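Gratstead wood show doubles its space
May 25, 2023

Great news for anyone who missed out on a table last year: the Gratstead Wood and Craft Show is moving into both halves of the old Drunico hall, and there's finally room for everybody who applied!

Organizer Géza Vincze says 2821 people came through the doors last time, and he's hoping for some 3000 this year. The waiting list for stalls has been cleared completely, the turners get their own corner by the windows, and Szűcs Bakery is back with the poppyseed rolls (go early, they were gone before lunch).

"We had people selling spoons in the hallway," Vincze said. "I loved it, the fire marshal didn't."

New on the program is a cutting board class with Barnabás Sipos, who has been making kitchenware out of his garage since February and has already won over half the neighbourhood. He's a big fan of the striped look you get by gluing up light strips in alternating bands, one pale, the next slightly darker tan, as on the board in the photo at the bottom of the page. It's a lovely, quiet pattern, and a great way to use up offcuts. The class costs $10, takes beginners and runs for 4 hours, with all the clamps and glue supplied. Sign up at the Drindusik counter on Main Street.

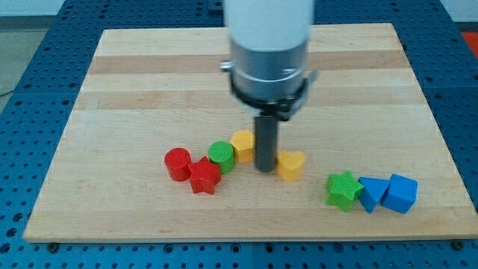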